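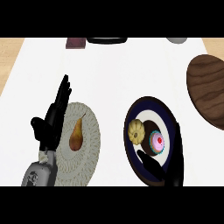 The Pirkance rules are a set of good-practice guidelines for testing two-armed robots on household tasks in simulation. They were drafted by Feven Gidey and Corentin Marchal and are used mainly by groups that train robots to handle food and tableware. The rules are voluntary. They cover how a test setup is built, how attempts are scored, and what has to be reported.

Scope

The rules apply to tabletop tasks carried out with two arms, such as moving a pear to a placemat or holding a plate that already has a cupcake on it. Tasks on real hardware are covered by a separate text, the Halodik notes. Mobile robots are left out.

Test setup

Each task must be run at least 200 times. Object positions are changed between runs, and the starting pose of both arms is recorded. Items that play no part in the task, such as a cutting board at the side of the table, may be present but must be listed. An object may be partly outside the camera view at the start only if the task does not depend on it.

Handling limits

A plate that carries food may not be tilted more than 40 degrees in simulation. Fingers may touch the plate from above or from the side. Contact with the food counts as a fault unless the food is the object to be moved. Where one hand holds an object and the other is idle, the idle hand must stay clear of it by at least 2 centimeters.

Scoring and reporting

A run is scored as passed, passed with fault, or failed. Runs stopped by a software error are reported separately and may not be dropped. The first public set of results, from the Ambaye project led by Sumeya Degefa, contained 3,932 runs.

Criticism

Robel Gebreyes has argued that the tilt limit is too generous for soft foods and that simulated friction is often set too high. A later draft asks authors to publish their friction values. The limit itself was left unchanged.

See also: Halodik notes; Potel object list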